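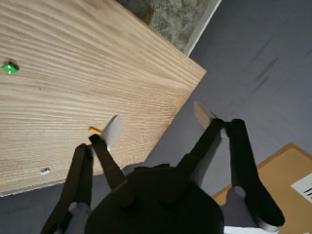 The kettle goes on before anything else at the Gircombe workshop of Urnaven, and the woman who runs the chores project there will not be drawn on robots until everyone has a mug. She has spent the best part of her working life trying to get machines to tidy up after people, and she is very cheerful about how far there is still to go.

"People come in expecting a butler," she says, settling into a chair that has plainly been mended more than once. "They've seen a film, or they've seen one of those clips where a machine does a somersault, and they think, well, if it can do that then surely it can clear my kitchen table. And I have to tell them, ever so gently, that the somersault is in some ways the easier job."

Clearing a table is what she would most like to talk about, as it happens. Her group does a great deal of its practice in simulation, where a computer-drawn gripper reaches over a computer-drawn wooden tabletop with a few little things lying about on it: a bright green block, a slim orange-yellow piece like a short peg, something tiny and white that you could easily miss against the pale grain. I ask whether such small objects are chosen to be awkward.

"They're chosen to be ordinary," she says. "Think what's on your own table at the end of the day. It isn't nice big boxes with handles, is it? It's a pen lid, a bead, half a biscuit, a screw that's come out of something and you don't know what. You pick those up without thinking. You'd do it while talking on the phone. For a machine with two stiff fingers, every one of those is a separate little puzzle, and the flat thin ones are the worst of the lot."

She got into all this by way of shop work. Her first job was in the stockroom of a hardware shop, sorting returned fixings back into their drawers, and she remembers thinking that a machine ought to be doing it. Years later she put the idea to Leverov, the firm that supplies most of the arms her group works with, and was told it would be simple enough. She laughs for quite some time at this. "Bless them, they meant it! We all meant it."

So can a machine do the chores yet? She turns the question over, and gets up to find the biscuits while she thinks.

"Some of them, some of the time, if you're patient and you've put the lamp in the right place," she says at last. "On a shop floor I'd say we're further on. You know what's coming, you can lay things out the way the machine likes. We had a trial with Asante, who pack small parts for repair shops, and over that trial the arm put away 833 items. I was so proud of that number I wrote it on the wall. Then their packer came over and told me she'd have done it before lunch, and I think she was being kind about it."

Homes are another matter. Nothing stays where it was, she says, and there is always a rug or a box of something on the floor, and a thing that sits close to the edge of a table wants a different approach from a thing in the middle. A person nudges the crumb over the edge into a cupped hand. Her machines have been trying to learn that trick for seven months and have mostly learned to nudge the crumb on to the floor.

The great comfort of simulation, she tells me, is that nobody has to crawl about afterwards picking things up. The tabletop can be tilted, the wood made paler or darker, the little objects scattered afresh, and the arm sent off to try again all through the night. The trouble comes in the morning, when whatever it has learned is passed to a real arm with real dust on it.

"A drawn block is always exactly as slippery as you said it was," she says. "A real one has been in somebody's pocket with a toffee."

I wonder whether she ever gets fed up. She says she did, once, and took three weeks off to repaint her mother's house, and came back full of admiration for human wrists. "You try telling a machine how to cut in round a window frame. I couldn't even tell my brother."

As for when the rest of us might have help with the washing-up, she won't be pinned down, though she does allow that she hopes to see a decent table-clearing arm in a care home or a café kitchen before she retires, and that is nearly 20 years off. The next step is a smaller one. In April the group will start on cutlery drawers, with real spoons, and she has been collecting odd ones from charity shops so that no two match.

She shows me the spoons before I go. They are in a biscuit tin under the sink, and she is particularly fond of a bent one.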